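Some notes on my second poetry book, for anyone who asked. It's called Skestadmont and it comes out in March from Wundside, a small press in Tosidville. Print run of 300.

The first book had 1,000 copies and took years to sell. I'm fine with the smaller number.
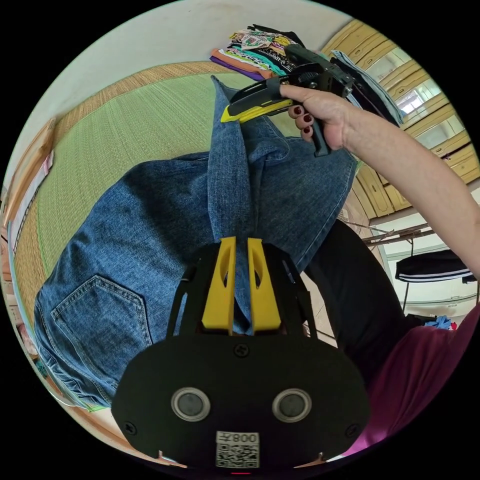
Most of the poems began as lists. I wrote down household things in the morning and cut them back at night. One section, Sekiguchi, is all about clothes – a pair of blue jeans laid across a green woven mat is the kind of thing it starts from. There are no people in that section.

The long poem at the end runs 3,373 words. It was almost twice that before my editor got to it. It's in 3 parts and I read only the last one aloud.

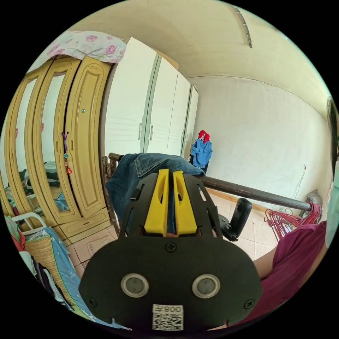 Will there be an e-book? Wundside only does paper for now, so the printed copy is the one to get.

Two of the shorter poems were in the press's newsletter last year. Both have new endings in the book, and one has a new title.

Preorders are open as of January 4, 2020. Signed copies go through the press – put the name you want in the notes box.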